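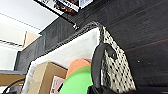 Sunee Kaewmanee asked in the tracker whether "basket" and "bin" should stay separate labels, given that half of the shelf storage in the Prirkum rooms could pass for either. They stay separate. A basket has a woven or braided wall; a bin has a solid one. Fabric liners do not change the label.

Gillia Household Storage, data card

Contents
329 sessions of putting small household items into open containers and taking them out again. 200 sessions are in the training split. The rest are held out: 169 containers never appear in both splits.

Locations
Prirkum (living rooms, shelf storage)
Quezada (hallway and closet storage)
Farnel (desks and work tables)

Labels
Each session has one container label and one or more item labels. The item list has 32 entries. Items are labeled by form first (box, panel, disc, cord) and by use only if the use is certain.
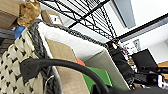 Container labels follow the outer wall, and the rim is recorded in a separate field. Rim color may differ from wall color. For a cream braided wall with small black gaps and a gray rope rim, enter wall=cream/black, rim=gray. The white liner goes in the liner field. Flat items leaning against one another, such as a tan cardboard panel with a green object beside it, are labeled one by one and given the stack flag "leaning".

Known issues
Item labels from February used "card" for both cardboard and paper. Most have been corrected. The Farnel sessions have not been rechecked.
Partly hidden items carry the occluded flag. The threshold was left to the labeler.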